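How to Make and Age a Small Alpine-Style Cheese at Home

Posted Friday, January 20, 2023

Most people who make cheese at home start with ricotta or mozzarella and stop when they get to anything that needs aging. A small alpine-style wheel is a reasonable next step. You need one long afternoon, a press overnight, and a cool place where the wheel can sit for a few months.

The recipe below makes one wheel from four gallons of milk. It is based on the small summer cheeses made around Festitz, which are lower and firmer than the ones sold in supermarkets. I have been making it for several winters and have changed the brining time twice. What follows is the version I use now.

What you need

4 gallons whole cow's milk, not ultra-pasteurized
Thermophilic starter culture, the amount given on the packet for 4 gallons
A small pinch of propionic culture (optional, for a sweeter flavor and a few holes)
1 teaspoon calcium chloride diluted in a quarter cup of cool water
Liquid rennet, the amount given on the bottle, diluted in a quarter cup of cool water
Non-iodized salt
A heavy pot that holds at least five gallons
A thermometer that reads to 140 degrees
A long knife and a large whisk
Cheesecloth, a mold with a follower, and a press

I buy milk from the Sengar dairy, which heats it gently and doesn't homogenize it. If all you can get is regular pasteurized milk, the calcium chloride matters more. Ultra-pasteurized milk will give you a pot of something like wet porridge and you will have to throw it out.

Warming and ripening

Clean everything that will touch the milk with boiling water. Pour the milk into the pot and warm it over a low flame to 90 degrees, stirring from the bottom so it doesn't scorch. This takes longer than you expect with a full pot.

Turn off the heat. Sprinkle the cultures over the surface, leave them for a few minutes, then stir them in with slow up-and-down strokes. Cover the pot and let it stand for half an hour. Add the calcium chloride and stir again.

Setting the curd

Add the diluted rennet and stir gently for one minute. Then hold the spoon still against the milk until it stops moving. Cover the pot and leave it alone for 35 minutes.

To test the curd, slide the knife in at an angle and lift. You want a clean split with clear whey in the gap. If the edges look ragged or the whey is milky, wait five more minutes and test again.

Cutting and cooking

Alpine cheese is cut small. Cut the curd into vertical strips with the knife, turn the pot and cut across them, then use the whisk to break the pieces down until they are the size of a grain of rice. Go slowly for the first few minutes. Curd that is broken up too fast loses its fat into the whey.

Now bring the heat up gradually, stirring the whole time. Take half an hour to get to 122 degrees. The grains will shrink and start to feel springy. Hold the temperature there and keep stirring until a handful squeezed in your fist sticks together in a lump but can be rubbed apart again with your thumb. In my kitchen that is usually another 20 minutes, sometimes 30 in cold weather.

Let the curd sink for five minutes. Ladle off whey until you can just see the curd below the surface. Keep the whey if you want to make ricotta with it the same day.

Pressing

Line the mold with damp cheesecloth and move the curd into it quickly, while it is still hot. Fold the cloth over with as few wrinkles as possible and put the follower on top.

Press at 8 pounds for 15 minutes. Take the cheese out, turn it over, wrap it again and press at 15 pounds for half an hour. Turn it once more and press at 25 pounds overnight, at room temperature. My press is a secondhand one from a kitchen supplier in Bristside and it has no gauge, so I use jugs of water on the arm. If you do the same, remember that a lever press multiplies the weight. Check the instructions for yours. 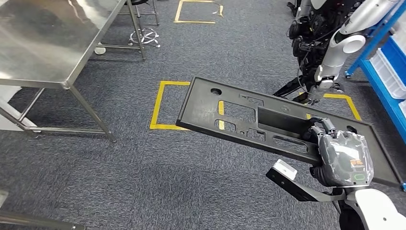 In the morning the wheel should be smooth on all sides. If there are open cracks, wrap it again and press for two more hours at the same weight.

Brining and drying

Make a brine with one gallon of water and two and a quarter pounds of salt. Add a tablespoon of calcium chloride and a teaspoon of white vinegar, and cool it to 55 degrees. Float the cheese in it for 12 hours, turning it halfway through and sprinkling a little salt on the side that is out of the brine.

Dry the wheel on a rack for two days, turning it morning and night, until the surface no longer feels damp.

Aging

The cheese needs 52 to 55 degrees and high humidity. A cellar is good. A small refrigerator with a temperature controller also works, with the cheese in a lidded box that you open every day for air.

For the first month, turn the wheel every other day and wipe it with a cloth wrung out in light brine. After that, twice a week is enough. Some mold will show up on the rind. White and gray are harmless and wipe off. If you see black spots, rub them with dry salt.

You can cut it after four months. My best one so far was made in July and kept for 156 days, and it had the nutty taste I remember from the market at Sandudcombe. Past six months a wheel this small tends to get dry near the rind, though it still grates well.

Once it's cut, wrap the pieces in cheese paper or parchment and keep them in the refrigerator. Change the paper whenever it feels wet.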